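Last updated: March

Notebook: Kudo logger board, rev 2, supply noise

Carried over from the previous page. The 3.3 V rail on the Kudo board still shows a burst of ripple each time the SD card writes. With the scope on 20 MHz bandwidth limit and the short ground spring in place of the clip lead, the burst measures 62 mV peak to peak at the regulator output. With the clip lead it reads nearly double, so all the earlier numbers in this book taken with the lead should be ignored.

ADC readings on channel 2 jump by 9 counts during a write. Channels 0 and 1 are quieter. Channel 2 runs next to the card socket on the bottom layer, and I had put that down as the whole cause. After today I think the trace is a minor part of it.

Setup
Board powered from the Davell bench supply, 5 V, current limit 300 mA. Firmware is the write-loop build, one 512-byte block every 100 ms, ADC sampling left running. Trigger on the card's chip select, falling edge. Relis USB analyzer on the SPI lines to confirm that the burst lines up with the data phase. It does. The command phase is clean.
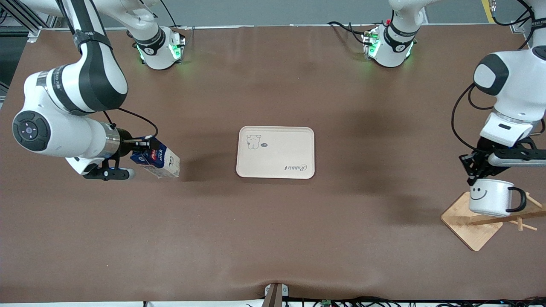 Tests
1. Added 10 uF ceramic across the card socket supply pins. Burst dropped to 41 mV. ADC jump down to 6 counts.

2. Added 100 uF tantalum in parallel with the ceramic. 38 mV. Not worth the board area.

3. Removed the tantalum. Cut the 3.3 V trace to the socket and bridged it with a ferrite bead (600 ohm at 100 MHz, 0805). 17 mV at the regulator, ADC jump 2 counts. The rail on the card side of the bead now sags by 110 mV at the start of the write. The card tolerated it for the full run of 5,000 blocks, no CRC errors.

4. Swapped the bead for a 1 ohm resistor. 24 mV at the regulator. Sag on the card side was 95 mV. Bead is better for the ADC, resistor is cheaper and does not ring. There is a small ring at 1.8 MHz with the bead, gone in three cycles.

5. Same as test 3 with a different card (Wulla 8 GB, the gray label). Peak current is clearly higher on this one. Sag on the card side 160 mV, still no errors. The Wulla card also does some internal housekeeping every few hundred blocks and draws current for 40 ms with no bus activity. Visible on the supply trace only. Trigger on chip select misses it completely. Used a level trigger on the rail instead. 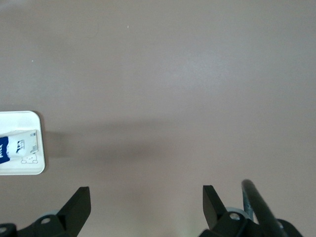
Carton on its side in the white tray.

ADC reference
The reference pin is tied straight to 3.3 V on rev 2. Lifted the pin and fed it from a separate 2.5 V shunt reference on a scrap of stripboard. Jump on channel 2 went to 1 count with the bead fitted, 3 counts without. So most of the error was coming in through the reference.

For rev 3:
- shunt reference, 2.5 V, own ground return to the ADC pin
- bead plus 10 uF at the socket, pads sized so a resistor fits too
- move channel 2 to the top layer
- test point on the card side of the bead

Still open: repeat test 5 at 0 C. Check whether the brownout threshold needs to change if the card side sag gets past 200 mV. Firmware should skip ADC samples while chip select is low, but that does not cover the housekeeping current on the Wulla.

2 comments | 3 shares
Back to top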